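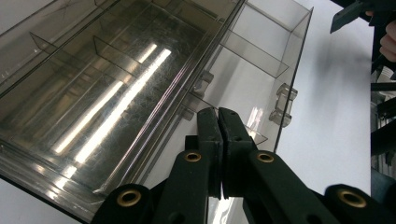 scratched up, see-through, still my favorite organizer

ok I keep getting asked how I quit buying craft supplies I already own, so here's the long version. get a snack

I do beads and a little leather. mostly earrings, sometimes a key fob if my brother-in-law's birthday sneaks up on me. at my worst I had almost 2,000 jump rings and could not find a single one when I needed it, so I'd order more. you see the problem

the thing that changed it was a spending pause. one full month, October, no orders from anywhere. Makex sent me a coupon on the second morning and I just about cried

week one was easy because I was smug. week two I had 20 things sitting in a Ramance cart "just to look at." I never checked out! but I visited them like pets

what I did with the free evenings was make stuff out of whatever was already in the house. turns out when you can't get the right shade of green you use the wrong green and it's fine. my best selling pair at the Kurnivwood fall market was the wrong green

(that market, by the way — go if you're anywhere close. free parking behind the feed store, and the kettle corn line moves faster if you start at the far end)

someone replied asking if I sorted everything first. no. please don't. I have lost entire weekends to sorting and then felt so productive I rewarded myself with more beads
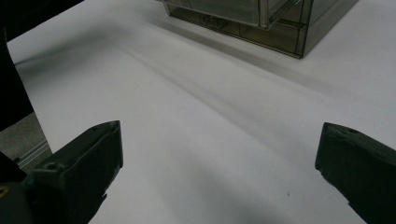 what worked for me was picking one project a night and putting away only what I'd touched. slow as anything. by the end of the month I knew what I had, more or less, and the ear wires all lived together for the first time since I moved

money part, since I know that's why half of you are here: I was spending $30 a week without noticing. little orders, free shipping minimums, that kind of thing. I put it toward the Benavides class on hand stitching and that's where the key fobs quit looking like dog toys

rules I kept after the pause: 3 orders a year, list on the fridge, and thread doesn't count. yes I made up the thread rule. no I'm not taking questions on the thread rule

anyway I'm doing another one after the holidays if anybody wants to suffer along with me. reply here and I'll tag you when it starts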